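机器人是怎么拿杯子的？

上周我去Lellcombe参加了Ternness实验室的开放日，玩得特别开心！今天就来跟小朋友们讲讲，我在那里看到的机器人。

那天排队的人真多，听说一共发了300张票。我最喜欢的是大窗户旁边的那张桌子，两条机械臂要在桌上对付几个倒扣的纸杯。你可能会想：拿杯子嘛，我两岁就会啦！可是对机器人来说，这件事一点儿也不简单哦。

它得先“看”。机械臂没有眼睛，要靠摄像头找到杯子在哪儿。接着它得“想”：从左边过去，还是从右边过去？会不会碰倒旁边的杯子？最后才轮到“手”。它的手叫夹爪，只有2根手指，张开、靠近、慢慢合拢。纸杯又轻又软，夹得太紧会瘪，太松又会滑掉。

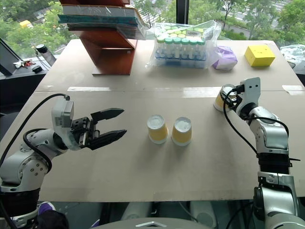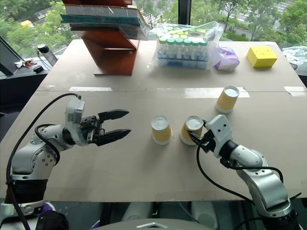

桌上的纸杯和两条机械臂

讲解的姐姐告诉我们，这套机器人的小名叫“Usman”，光是拿纸杯就练了800次。我听了吓一跳，我练跳绳都没练过这么多次呢！

你在家也可以当一回机器人：只用大拇指和食指，去夹一个倒扣的纸杯，再轻轻放到旁边。然后闭上一只眼睛再试试，是不是难多了？要是还想增加难度，就请爸爸妈妈发口令，你只能听一句做一步，“往左”“再往前一点”“合拢”。我和表弟玩了一个下午，捏瘪了好几个杯子，哈哈。

下一次开放日在明年3月，想去的小朋友记得早点儿报名。

联系我们 | © Lanard少儿科学 | 返回顶部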